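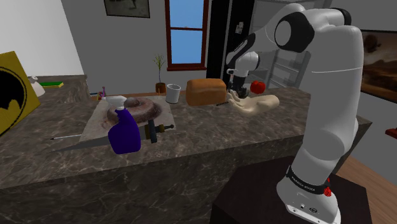
A loaf of bread and a red apple at a marble kitchen counter.

How to Price Day Passes Without Fooling Yourself

Every coworking consultant will tell you day passes are a pipeline to full membership. I doubt it. At Lidley we sold 141 of them in one quarter, and 6 of those buyers joined. Before you print a price list, work through this.

1. Find what a desk costs you per open day. Include rent, cleaning, internet and card fees. Leave out what you hope to earn on coffee.

2. Divide by the share of days that desk is really used. If it's 60 percent, use 60, even if Agnes Skinner's spreadsheet says things will pick up in November.

3. Check the result against your cheapest monthly plan.

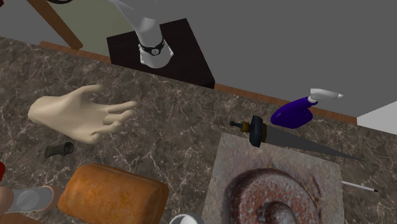

If five day passes cost less than that plan, your part-time members will do the math and downgrade. Euan Yule watched it happen at Selilham and blamed the weather.

4. Skip the free trial day for one month and compare signups. Senga MacKinnon swears by free trials, but she has never run a month without them, so I don't know what she's comparing against.

5. Log who comes back at full price. Names and dates in a plain list will do. The booking software will offer you a "conversion score." Ask how it's calculated before you put it in a report.

Run the numbers again whenever your rent changes.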